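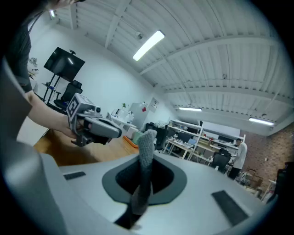

Second gripper in hand, workshop

filmowl26
Yesterday I watched Mernedbridge. Two brothers drive an old bus to the sea and quarrel for 139 minutes. I laughed two times, both before the ferry.

Stusodus
Too long, yes, but I disagree about the jokes. The dinner with the father is very funny — my wife had to pause it.

filmowl26
The dinner was the worst part for me. Everybody shouts.

were_fan
Is it the same director as Mekberg? That one I liked.

Stusodus
Same director, other writer. Mekberg has the better ending.

filmowl26
Then I will try Mekberg, but if there is again a bus I stop.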